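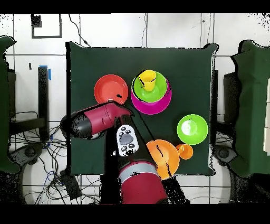 Review: the Pringle table-clearing practice kit

The Pringle kit is sold to school and college teams that enter sorting and stacking events. It consists of a set of plastic plates, bowls and cups in bright colors, a green cloth for the table, and a task book. The arm is not included. We paid 261 for the kit out of the season budget and used it from August onward with the red and black arm we already had.

Dishes. The colors are well chosen. Red-orange and orange are the closest pair, and under our ceiling lights the color filter confused them until Imke Hellwig narrowed the hue range. Magenta, yellow and lime green gave no trouble. The bowls return a bright spot of glare in the center, and a simple threshold splits them in two. Masking out the highlight fixed this. A matte finish would have been better.

Stacking. The basic stack is plate, bowl, cup. The bowl sits on the plate with enough rim showing to find the plate again from overhead. The cup has play inside the bowl and does not need to be centered, so a placement error of a few millimeters is tolerated. A small cup on its side is much harder. The task book gives this case one paragraph, which is too little.

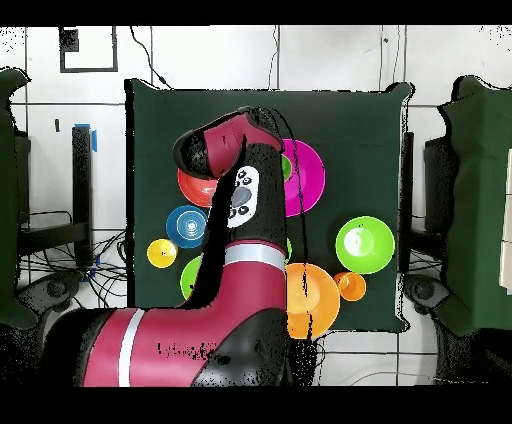 Henoncombe Technical College, Robotics Club

Cloth. Dark green is a good background for every color in the set. The edges do not lie flat, and clips should have been supplied.

Reach. With our base position at one side of the table, the near dishes are the problem. The lower link covers them from the overhead view, and a plate that hangs over the edge can be lost to the planner completely. Pascal Lemaire added a step that moves the arm aside before each new look. It costs 2 seconds per pick and is worth it.

Results. We logged 1,548 picks. Plates were the weakest item, bowls the strongest. The last 100 picks used the full set in mixed layouts, and most of the failures were plates gripped too shallow at the rim.

Task book. Clear up to the stacking chapter, thin after it. The scoring sheet does not match the Hundness rules, so Friederike Schmieder rewrote ours.

Verdict: recommended for teams with a working arm and some vision code. Beginners should start with blocks.

Wolfram Kramer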